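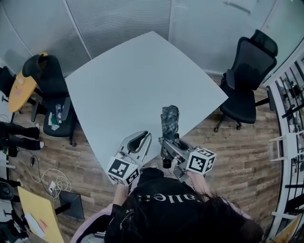

Figure 3. A person at the edge of the table with the hand-held gripper, its fingers on either side of a folded umbrella.

4.2 Items that change their shape

The items in the first group (cups, boxes, tins) keep their form when they are held, and for them the results in Section 4.1 are good enough for daily use. In this section we discuss the second group, where the form of the item is not fixed. We take the folded umbrella as the main case. It is a common thing in every home and office, people put it away without thinking, and for a machine it is still hard.

The difficulty has two parts. First, the cloth of a compact umbrella hides the stiff parts inside it. As Figure 3 shows, the top may be crumpled even when the umbrella stands upright, so the outline which the camera sees tells little about where the fingers can press safely. Second, the umbrella has a small base compared with its height. If one finger touches it before the other, it can tip over, and the grasp must start again from a lying position. For this reason the contact with the lower section is studied separately from the closing of the fingers.

All human examples were made with the hand-held gripper of the Karkurow set. Each finger carries a marker cube, and from these cubes we calculate the opening of the fingers and their direction. The person does the task with the tool in the hand, and the policy later has to repeat it with fingers of the same form. We collected 1325 examples in this way, and 28 of them were removed, as the markers could not be read during a large part of the motion. The collection ended in December.

We compared 2 policies. The first, Priltley, plans one grasp from a single view and then closes the fingers. The second, Fludance, corrects the position of the fingers until the contact is made. Both were trained on the same examples. On the stiff items we found no difference that we would defend. On the umbrella the difference was clear — Fludance moved more slowly, but it knocked the umbrella over less often, and it could usually recover when the first touch was not centered.

We must be careful with what this says about household work. Picking up an umbrella is only one step of tidying a table. The strap has to be closed, the cloth has to be rolled, and the umbrella has to be put in a place where its owner will find it. Neither policy was trained for the strap, and in our opinion two fingers of this kind are not suitable for it. A person who holds the same tool also finds it very difficult, which suggests that the limit is partly in the hand and not only in the learning.

The Talebi shelf test, which we describe in Section 5, gives a similar picture. Machines can already do the carrying work between known places. The preparation of soft items before carrying is still left to people, and we do not expect that more examples of the same type will change this soon.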